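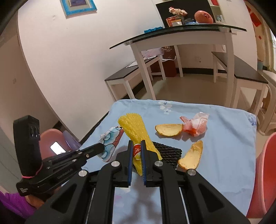 Chapter 4
What Makes an Argument Worth Having?

I failed my first logic test. I got 20 marks out of a possible 60-odd, and the lecturer at Sturkinville wrote "you have told me what you believe, now tell me why" across the top in green ink. I was eighteen and rather offended. I thought I had told her why! I'd used the word "therefore" at least once a paragraph.

I mention it so you know that the person writing this chapter didn't come to the subject naturally. If you got through Chapter 3 feeling a bit lost among the premises and conclusions, you're in good company, and we'll be going over some of that ground again (slowly, and with more tea).

So far we've looked at arguments one step at a time. We asked whether the conclusion follows from the premises, and we called the argument valid if it did. Now I want to ask something messier. Suppose an argument is perfectly valid. Should it change your mind?

Try this one, which I've borrowed from my old teaching partner Colleen Beaudoin. All promises should be kept. I promised to help my brother cheat in his driving theory test. So I should help my brother cheat. It's valid. You can check it with the method in section 3.2 and it'll pass every time. And yet I've read it out to first-year groups for years and almost all of them refuse the conclusion, usually quite loudly.

What are they doing when they refuse? They can't say the conclusion doesn't follow, so they have to go back and pick on a premise, and the first one is the obvious target. Should all promises be kept? Even silly ones, even ones made to stop a toddler screaming in a car park? Once you start doubting it you've turned the argument round: the conclusion looks so wrong that it counts against the place you started from. Philosophers do this constantly, and you'll do it yourself in the essay for this chapter.

There's a danger in it, though. If I can throw out a premise whenever I dislike where it leads, I never have to learn anything. My neighbour Cormier argues like this about parking, and I've caught myself doing it about meat. Section 4.3 is all about telling the difference between a good reason to go back and plain stubbornness, and I should warn you now that I don't think anyone has a complete answer.

Before you read on, please do one small job. Take a sheet of paper and write down something you're sure of, anything at all, as long as somebody sensible disagrees with it. Under it write your best reason. Then write the best reason you can think of on the other side, and be fair to it. Keep the sheet, as we'll need it in 4.2 and again in the exercises.

Words to look out for in this chapter: sound, valid, premise, counterexample, burden of proof. They're all in the glossary, which starts on page 318. Section 4.1 begins with counterexamples, and with a very long quarrel over what counts as a chair.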